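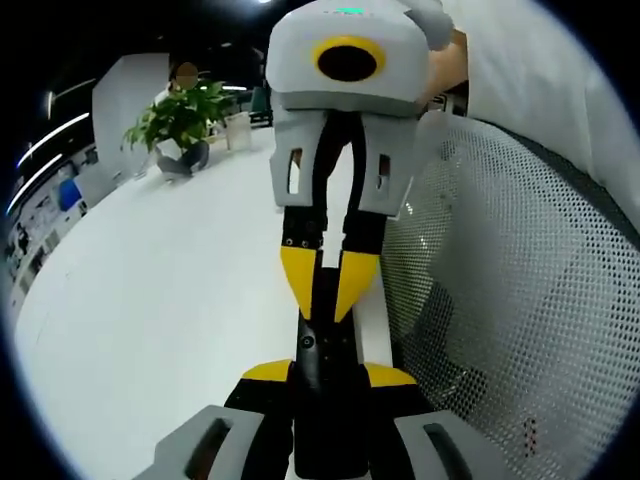

Rochelle Kerslake 读完上一版后来信：网背椅到底有什么可装的，拧紧螺丝坐上去不就完了？说明书写得越长，我越怀疑椅子有毛病。

这个怀疑有道理，所以本节只保留真正要动手的步骤。厂家折页里的“唤醒脊柱活力”“全天候零压感”一律没有抄过来，我们不知道这些话怎么验证，也没见谁验证过。

3 网背办公椅的安装与调节

适用于 Akevden 系列网背椅，带扶手和不带扶手的都算。老款的靠背连接件形状不同，步骤 3.2 不适用，请看附页。

3.1 开箱和清点

1. 纸箱平放，从侧面开。箱子上印着“请由此处开启”的那一面正对网面，刀划深了就划到网上。建议从另一面下手。
2. 取出座垫、靠背、椅脚、气压杆、脚轮和配件袋。配件袋通常用胶带粘在座垫底下，找不到的时候先看那里，再打电话。
3. 对照清单点一遍螺丝。长短两种不要混放。清单上写着“含备用螺丝一颗”，我们拆过的几箱里有的有，有的没有，别指望它。
4. 泡沫和纸板先留着，等椅子坐过几天、确认不退了再扔。

注意：气压杆上的塑料护帽在装座垫之前才拔。拔掉以后杆头有润滑脂，沾到浅色衣服上很难洗。

3.2 装靠背

1. 座垫翻过来，底面朝上，放在地毯或摊平的纸箱上。
2. 靠背支架插进座垫后方的槽里，推到底。推到底时会有一下明显的顿感。折页上说会“咔哒一声”，我们没听到过。
3. 四颗长螺丝都先用手拧进去三圈，一颗也不要拧死。
4. 按对角顺序收紧。先左前，再右后，然后右前、左后。
5. 随箱的内六角扳手能用，但是很短，收最后半圈时费手。家里有长柄的就用长柄的。

警告：不要用冲击起子或电钻收紧。座垫底板里的螺母是嵌进去的，一旦跟着转，螺丝既进不去也出不来，只能换底板。

很多人卡在第 3 步，觉得孔对不上是做工问题。有时候确实是。不过先把四颗螺丝全松开，托住靠背晃一晃，再重新上，多数情况能对上。晃过两次仍然差半个孔，就不要硬拧了，拍照联系卖家换货。客服若是劝你“用力一点就好”，请不要听。

3.3 装椅脚和脚轮

1. 椅脚倒扣在地上，五个脚轮逐个按进去。按的时候用掌根，别用锤子敲轮子。
2. 把椅脚翻正，气压杆粗的一端朝下插进中心孔。
3. 拔掉护帽，把座垫底盘对准杆头放下去。
4. 坐上去，身体左右挪两下，靠体重压实。

注意：第 4 步压下去以后，气压杆和底盘就咬死了，徒手拔不下来。要搬家、要过窄门，请在坐上去之前想好。

脚轮分硬地面用和地毯用两种，包装上却只印“通用”。Wouter Bakker 在木地板上用了随箱的那套，地板上留了印子，他后来换了软胶轮。我们没有做过对比试验，只能说，如果你在意地板，先铺一块垫子，或者先在不显眼的角落试着推几趟。

3.4 调高度

1. 坐到底，后腰贴住网面。
2. 右手边的拉杆往上提，座面下降；想升高，要把臀部抬离座面再提。
3. 脚掌能放平、大腿不被座垫前沿顶住，就停。

就这些。折页里有一张身高与座高的对照表，精确到毫米，还配了曲线图。我们照着表调过，有两个人觉得太高，一个人觉得太低，剩下的说没感觉。鞋底厚一点，表就不准了。请相信自己的脚。

桌子太高、椅子升到顶仍然够不着的，应当去垫脚或者降桌子。市面上有卖加长气压杆的，套装里的那种我们试过一根，装上以后起身时椅子晃得厉害，不推荐。

3.5 调腰托

腰托在网面背后，是一块可以上下滑动的横条。

1. 先不坐，双手从椅背后面握住横条两端，同时往上推。只推一边会卡住。
2. 推到腰窝的位置，坐下感觉一下。
3. 不合适就站起来再调。坐着反手去够它，容易扭到肩膀，也很难推平。

关于腰托究竟有多大用处，意见很不一致。Chrysanthi Ververidis 说没有它下午就坐不住；Rasmus Rebane 把它推到最底下，三年没再碰过，他也没抱怨过腰疼。厂家把它叫作“自适应腰部系统”。它不会自己适应，你不推它，它就待在那里。

3.6 调倾仰

1. 左手边的拉杆往外拉，靠背解锁；往里推，靠背锁住。
2. 座垫底下正中的圆形旋钮管松紧，顺时针变紧。
3. 从最松开始，每次转两圈，靠一靠，再转。

警告：解锁之前背要先贴住椅背。椅背空着的时候解锁，弹簧会把它猛地往前推。

旋钮转起来很沉，换方向时还有一段空程，转了没反应是正常的，再多转一点。体重轻的人常常会发现，调到最松还是靠不下去。折页上写着“50 公斤起适用”，我们认为这个数字偏乐观，买之前最好到店里坐一坐。

3.7 扶手

带扶手的型号，扶手用短螺丝固定，左右各三颗。扶手外侧有按键，按住才能升降。

1. 先把两边都降到最低。
2. 坐好，肩膀放松，手肘自然弯着。
3. 按住按键往上提，碰到手肘就松开。
4. 把椅子推到桌边看一眼。扶手撞桌沿的，降一格。

经常撞桌沿的扶手，软垫边缘会先开裂。换垫可以单买，货号 205，左右通用，价格我们觉得偏高。不装扶手也完全能坐，请把剩下的螺丝孔用附送的塑料塞堵上，免得积灰。

3.8 网面的清洁

1. 用吸尘器的软毛刷头，从背面吸。
2. 污渍用拧干的湿布擦，水里加一点洗洁精。
3. 晾干再坐。

不要用蒸汽。不要用带漂白成分的喷剂。那些专门卖给网椅的“纤维养护液”，我们买过一瓶，擦完半边留半边，过了一个月两边看不出差别。

外套长年搭在椅背上，顶框和网的接缝处会先起毛。这跟网的好坏关系不大，挂到衣架上就行了。

3.9 复紧

装好后用满两周，把椅子翻过来，全部螺丝重新收一遍。以后每年一次，我们习惯放在五月。

常见的异响，按下面的顺序查：

靠背后仰时吱吱响：先收靠背的四颗长螺丝。还响，在倾仰轴两端各点一滴润滑油，多余的擦掉。
坐下时一声闷响：多半是气压杆和底盘之间没压实，重做 3.3 第 4 步。
转动时沙沙响：脚轮里缠了头发或线头，拔下来清理。
座面自己慢慢往下沉：气压杆漏气，拧什么都没用，换杆。

警告：气压杆是充气的密封件，不要拆，不要钻，不要加热。网上有教人用管箍把它卡住凑合用的，椅子是不沉了，高度也从此调不了，而且管箍松开时会突然落座。

3.10 关于保修和那个 4000

椅子底部的标签写着“4000 小时耐久”。Thijs Verbeke 去信问过，这是坐着不动的时间，还是反复起坐的时间，靠背算不算在内。回信感谢他的关注，附了一张优惠券。因此本手册不引用这个数字，请以购买凭证上的保修条款为准。

申请保修时请准备：标签照片、购买凭证、故障部位的照片。标签贴在座垫底下，容易蹭掉，建议装椅子那天就拍一张存着。脚轮和扶手软垫算易损件，不在保修之内，这一条印在折页第 19 页的页脚，字很小。

本节修订于 11月12日。附页（老款靠背连接件）见下一节之后。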